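Workshop notebook, back storeroom
April, second entry

Started 8:15. Aim for the week is still the same: get the long white wall cleaned, patched and painted before the next Kinnunen delivery fills the room up again. Everything along that side has to be either moved out or pulled forward far enough to get a ladder and a person behind it.

Went through the furniture list first. The Lutedport return is item 484, the upholstered bed. The paperwork says it came back complete with slats and bolts. Found the bolts in a bag taped to the wrong paperwork folder (Rumero shelf units), moved them to the right one. Whoever does the next intake, please write the item number on the bag itself. The folder gets handed around and the bag doesn't stay with it.

Wiped a test patch at shoulder height with warm water and a little dish soap. Most of the gray came off. What's left looks like rubber, maybe from cart bumpers. Tried the white eraser sponge on it, lightly, and it took the mark off but left the paint shiny in that spot. Fine if we're painting over it. If we end up only cleaning, don't use the sponge anywhere people will see.

Holes: filling the small ones with the ready-mixed filler, putty knife, one pass. It shrinks a bit overnight, so second pass tomorrow and then sand with 100 grit. I'd normally go finer but the existing paint has a texture and a very smooth patch will show up more than the hole did.

The conduit stays where it is. I had thought about having it taken down and rerun straighter while the wall was being done, but that means an electrician and a shutoff, and the washing machines need testing this week. Painting around it instead. Tape along both sides, small brush behind where it stands off the wall. The camera gets a plastic bag and tape while we roll, and the bag comes off at the end of each day. Don't pull on its cable.

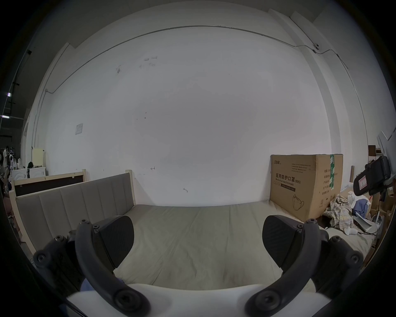 Long wall before work. Gray headboard, second frame behind it, washers at far left.

The arrow near the bottom of the wall: I asked on the group sheet whether anyone still needs it. Two answers, neither sure. One says it marked the edge of an old floor layout, the other says it was for a shelf that never went up. Measured it from the corner and wrote the distance inside the back cover of this book, so it can be painted over. Marker bleeds through water-based paint, so it needs stain blocker first. Same for the dark smudge higher up if soap doesn't shift it.

Question about the pale gray plate on the wall. Left it in place for now. I want to check the building drawings before unscrewing or peeling anything. If it has to stay, tape around it like the conduit.

Order for moving things, worked out on paper before lunch:
1. Washers out to the test bench, on the low dolly, straps on.
2. Second frame (the one with the dark panel) out next, flat on blankets.
3. Gray headboard last. Two people. Lift by the wood and keep hands off the padding.
4. Sweep, then sheet the floor.

Headboard should get a loose cover before we sand. Filler dust gets into the seams and the vacuum brush only gets some of it back out. We have one clean cotton sheet left, the other went to the spray booth and isn't fit for fabric now. Added sheets to the order.

Paint: we have one part tub of Anance matte white on the rack, lot 1672 on the lid. Stirred it. No lumps, smell is normal. Painted a piece of card and held it against the wall once dry. Slightly cooler than what's up there. Touch-ups would show as patches, so it's a full coat corner to corner or nothing. There isn't enough in the tub for that. The wall comes to roughly 100 square feet less than I'd guessed, but even so we need a new tub, and I'd rather get two from the same lot and mix them.

Stopped 3:40. Filler first pass done on everything I can reach without moving the bed.

To do:
- second pass of filler, then sand
- building drawings for the plate
- stain blocker, two tubs of white, cotton sheets, small angled brush
- ask who has the long roller pole, it's not on its hook
- test slot for the washers, both in one morning if possible

Ladder is locked up by the side door. Key is back on the board.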